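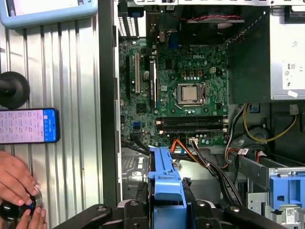

One of the Dell towers on the bench, side panel off and no cooler on the processor.

Jindthorpe Computer Reuse: progress report to the Lindgren Fund
May 4, 2026

Hello again! April was a busy month and I'm happy to say we got through 154 desktops, mostly office towers from the Drenden pickup (dusty ones, so the air duster got a workout). Each one gets opened up, cleaned and given fresh thermal paste before the cooler goes back on, and then I run the memory test overnight.

Money first, I know you'll want it. Of the $2,611 you released for this quarter we've spent $2,159, nearly all of it on solid state drives and paste. The rest is set aside for memory, which has gotten pricey, so I'm watching for a used lot.

The slow part is still cables. I love a tidy case, and these older towers fight me on it, but a loose drive lead means a machine comes straight back to us.

Next up is the Skarkamard school order. I still need their answer on monitors, and I'd like to move the delivery back two weeks if that's okay with you. Could you let me know?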